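# The Second Life of the Spare Part

For most of the past generation, a furniture maker's obligation to the buyer ended at the loading dock. Frames were guaranteed for a limited term, finishes for a shorter one, and hardware was replaced when the factory happened to have it in stock. A growing number of manufacturers are now writing a longer commitment into their terms of sale, and the trade is beginning to ask what that commitment will cost.
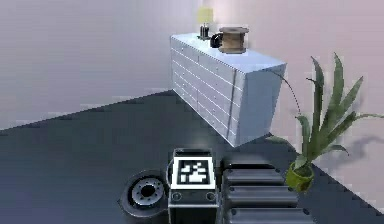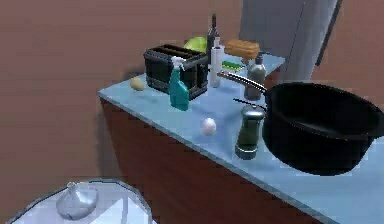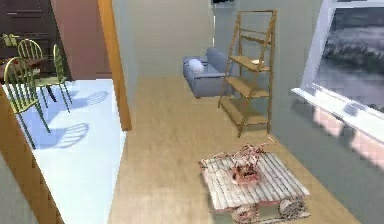
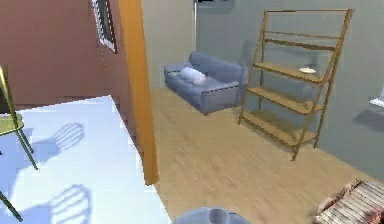 A guarantee is worth very little without the hinge to go with it, one retailer wrote to this magazine after our February report on extended warranties, adding that her showroom had turned away customers who wanted only a single runner for an otherwise sound cabinet. The letter drew a larger response than the report itself. Most of the correspondence came from independent dealers, who stand between a customer with a broken fitting and a manufacturer that has moved on to another line.

The difficulty begins with design. A collection that stays in production for a few seasons may use a catch, a foot or a drawer slide made for that collection alone. When the line is withdrawn, the tooling is often scrapped or returned to the supplier, and the remaining parts are absorbed into general inventory under numbers that mean nothing to the service desk. By the time a customer calls, the part may still be in the building and yet be impossible to find.

Bandow, a maker of storage furniture for homes and small offices, reviewed its hardware two years ago and found 500 separate fittings in active use, many of them differing only in finish or in the spacing of the screw holes. The company has since adopted a core range of 16 fittings that must be considered first for every new product. Designers may still specify something else, but the request has to be approved before a prototype is built, and it must name the period for which the part will be held.

The policy was not popular at first. Members of the design staff argued that a shared hinge would lead in time to a shared appearance, and one early wardrobe was delayed while its doors were redrawn to suit the standard hardware. The company maintains that the visible differences between its collections have survived. It concedes that very thin doors remain a problem – the core range was drawn up around heavier panels – and a further fitting is under study.

Dương has taken another approach. The firm, which produces chairs and occasional tables in solid timber, keeps few finished parts on the shelf. Instead it retains the drawings and cutting jigs for every model it has sold, and makes replacement legs, rails and stretchers in batches when enough orders have accumulated. Customers may wait as long as 9 weeks. The price of a new chair leg is published alongside the price of the chair, a practice several dealers would like to see more widely adopted.

Color is the weak point of the arrangement. Timber darkens with exposure, and a new leg fitted to an old chair will be noticed. Dương supplies replacement parts unfinished on request, so that a local restorer can match them to the piece, but it doesn't undertake the matching itself.

For upholstery the questions multiply. Foam loses its shape, webbing slackens and fabric is discontinued at the discretion of the mill. Werdale, a contract supplier whose seating is found mainly in hotels and waiting rooms, now sells its larger models with covers that can be removed without disturbing the frame. The covers add to the initial price. Purchasing departments, which are usually judged on that price, have been slow to order them, and the company has begun to quote both versions on the same sheet with the cost of one re-covering included.

Storage is the expense most often overlooked. Parts held for a decade occupy racking, must be insured and have to be recorded in a system that someone will still understand when they are needed. Smaller makers have discussed a pooled warehouse, although no agreement has been reached on who would own the stock or how a failed member's parts would be treated.

Dealers, meanwhile, are asking for something more modest: a permanent mark on each piece giving the model and the year of manufacture. Paper labels come away, and the original invoice is seldom kept. Bandow already stamps its carcasses on the inside of the back panel. Werdale intends to follow with its next seating range, and is still deciding where on the frame the stamp should go.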